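3.2 What people do with their cups

I came to this study through a pretty dull door. My co-author Lucía Pacheco and I wanted to know why the drink station in a shared office gets messy by mid-afternoon, and we figured the answer would be trash cans (too few, too far away). So we asked office workers at Statance to keep a short diary through October, and we got 300 entries back, way more than we had hoped for!

Most entries were tiny. "Had water, left cup by the printer, forgot." But read enough of them and you start to see how people think about a cup they plan to use again. Kollár's older work on coffee rooms calls this "parking," and I like the word, so we kept it. A parked cup still belongs to someone, at least in that person's head, and coworkers mostly respect that even when there's no name on it.
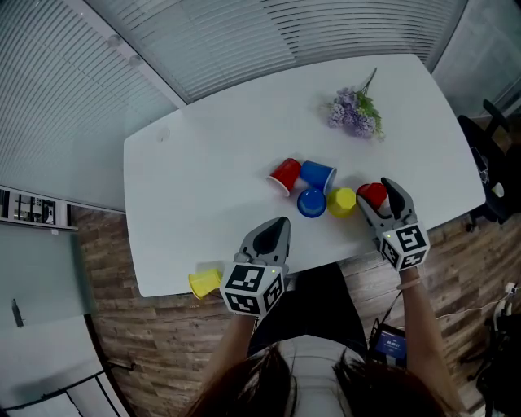 Where it gets fun is the moment a parked cup turns into trash. We coded 200 of the entries for this (Úna Kinsella did the second pass, and she and I argued over plenty of them). Time of day mattered less than I expected. What mattered a lot was company: a cup on its own stayed parked for hours, while a cup near other cups got written off fast, sometimes by its own user. One person wrote, "I think one was mine but I took a new one." I must have read that line out loud to everyone in our hallway.

Figure 2. Office table with a black office chair nearby. 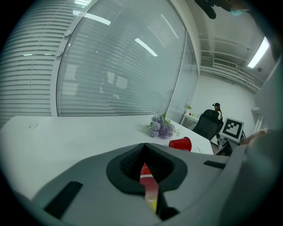 We also tried marker pens, as Procházka suggests, and put 2 of them next to the cup stack. People loved them for a few days, drew faces, wrote nicknames, and then went right back to their old ways. I still think there's something there, maybe with a pen tied to the stack, and we come back to it in Section 5 along with the diaries from the second office.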